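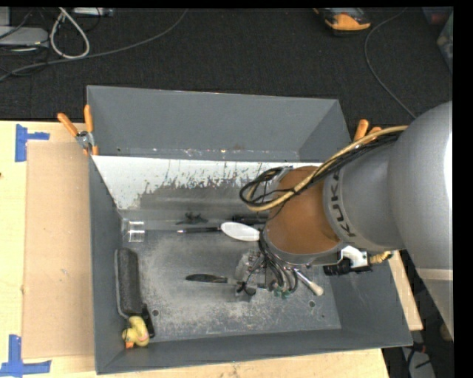 Does a walk-off win in November tell you a team is any good?

It tells you they won one game in November. I've watched Guka win four of those in two years and finish near the bottom both times.

Amirul Wuisan @ Brirnutholm ball
Monday, January 20, 2025

Home | Scores | Threads | Log in

1/ Everyone in Brirnutholm is telling me the Guka lineup is fixed. The proof is a winter league where half the pitchers were on a throwing limit. I'd like to see a bit more before I buy a hat.

2/ The new left fielder hit .300 down there. Fine. Look at who he hit it off. Tarar sent their kids. Sukis sent whoever answered the phone.

3/ Then spring comes and somebody throws him a real slider. Last year he had 471 at bats and I can remember maybe three balls he drove to right.

4/ "But he changed his stance." They all changed their stance. Every January every hitter in the league has a new stance and feels great.

5/ The bullpen is what cost them and it's the same bullpen. Same guys, same order, same manager walking out a batter too late. They lost 6 games last season after leading in the eighth.

6/ Somebody will reply that six is bad luck. Could be. I sat through four of them and it looked a lot like walking the leadoff man.

7/ Also the park. They moved the fence in right to 300 feet and are selling it as more offense. The other team bats in that park too, last I checked.

8/ I'd take Tarar over them today. Boring rotation, nobody on a poster, and they throw strikes.

9/ Attendance for the fan day was given as more than 247. I was there and I'll leave it at that.

10/ I'll watch all of it anyway. Opening series is Sukis at home, and if they bunt with a runner on second and nobody out in the first inning I'm turning it off until the fifth.

Recent threads
Why I stopped reading winter box scores
Sukis and the two-catcher problem
Tarar rotation, one year later

Contact | Copyright 2025 Amirul Wuisan | Back to top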